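Last updated: 4/20/22
Shares: 20 | Comments: 2

PRESS RELEASE

Pronia opens its repair and swap room in Brusard this July

I've been itching to share this one for ages, so here goes. Pronia is opening a clothes repair and swap room on Tessier Street in Brusard, and we'd love you to come and use it!

If you've followed us for a while you'll know we started out on a market stall, taking up hems and sewing buttons back on while people did their shopping. Last year we mended 1,839 pieces of clothing on that stall, most of them in the rain, and my fingers are very ready to be indoors. The new room has a proper cutting table, decent lamps and a kettle (the kettle was my one demand).

You can bring in anything that needs a stitch and leave it with us, or sit down and learn to do it yourself. Zips, pockets, linings, moth holes in your good jumper - we'll have a go at all of it. Small repairs stay at stall prices. Bigger jobs get a quote first, so you won't have a nasty surprise at the till.

The swap rail is the bit I'm most excited about. Bring up to 11 items, take the same number home, and no money changes hands.

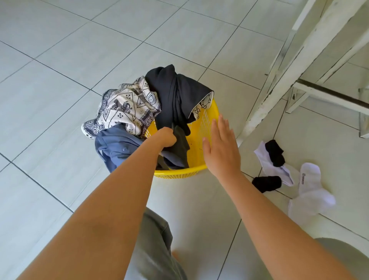
Please wash things before you bring them, and check the pockets while you're at it - I once found a whole set of house keys in a raincoat. We take adult and children's clothes, scarves and lengths of fabric, but we can't take shoes or duvets yet.

Our first evening class is called Tuva, after the shop cat at my old job, and it covers darning and patching for complete beginners. Places are free for the opening month and you can book at the stall until we move.

Press are welcome to come and have a nose round before we open. Just drop into the stall for a chat and we'll fix a time.

Comments (2)

hemline_hattie
Brilliant news, I've got a coat with no lining left in it. Will you do curtains as well?

Brusard Born
Good luck with it. Is there anywhere to park on Tessier Street these days or is it still all permits?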